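Community Help > Local Government > Boards and Vacancies

Seat on town council is empty, can the council choose anybody?

Posted Jan 2, 2026 by Gayan Wijesinghe

Hello to all. I live in Widlow and I am trying to understand how an empty council seat is filled here. One member of our council moved out of town and gave a resignation letter. There is still more than a year left in the term. The mayor said at the meeting that the council will appoint a person and that there will be no special election.

I have read the town charter two times. It says the vacancy "shall be filled by appointment of the remaining members," but it does not say from where the names must come. My neighbor believes it must be the candidate who finished next in the last election. I did not find this rule anywhere. I would like to apply myself, so please tell me:

Is the council free to choose any resident? And do they have to interview people in the open meeting, or can they do it behind the closed door?

I have lived in my home in Widlow for three years and I am a registered voter. I don't belong to a party, if this is important.

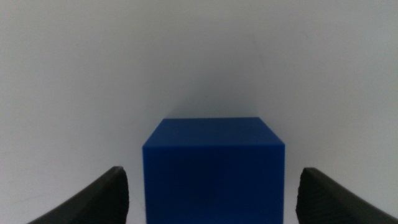 A blue cube.

Thank you in advance for any answer. I am sorry if I used some wrong legal words.

Dresomov

Your neighbor is wrong. Next in line is not a thing unless your charter says so. They can pick who they want. In my town they picked the brother-in-law of a member and it was legal. Send a letter and hope.

Kandpal

I would like to give a longer answer, as I went through the same process in a different town, and I was also confused by it.

First, the charter is not the only paper. Look for the state law on vacancies in municipal office. In many states the law gives the council a fixed number of days to make the appointment, and if they don't do it in this time, another official makes it or an election must be called. Ask the town clerk for the exact section number. The clerk cannot give you legal advice, but she can tell you which section the council is using.

Second, the candidate with the next highest votes has no automatic right in most places. Some councils choose this person anyway, but it is their choice. You must normally meet the same requirements as a person who runs for the seat: age, registered voter, and a certain time of residence. If the council is elected by wards, check that you live in the correct ward. This was the mistake I made, and I lost two weeks with an application for a seat I could not hold.

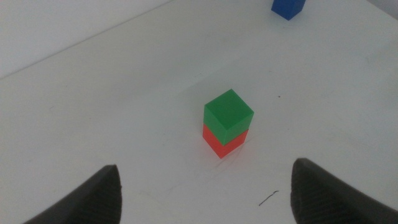

Third, about the closed door. This depends on your state's open meetings law. In my state the interviews can be in closed session but the vote must be public, with the name of each member and how he or she voted. In other states the interviews must be public too. Please do not trust only what somebody says at the meeting. Read the law, or call the office which handles open meetings complaints.

For the application, I sent a letter of one page and a short form. The form had a box with a limit of 200 words for "reason for interest." I wrote mine about the storm drains on Elent Road, which I had already spoken about in public comment, and I think it helped that the members had seen my face before. I was not chosen, but in May they asked me to join the planning board and I accepted.

One more point. The person who is appointed does not always serve the complete term. Sometimes it is only until the next regular election. Ask this before you apply.

Gayan Wijesinghe

Thank you Kandpal, this is very clear. We have no wards in Widlow, all seats are at large. I will ask the clerk for the section number and write here what she says.

Recent in Local Government
Can I speak at public comment if I live outside the town limits?
How to request the minutes of a closed session
Mayor did not sign the ordinance, is it still valid?
Difference between city manager and city administrator
Who swears in a new council member?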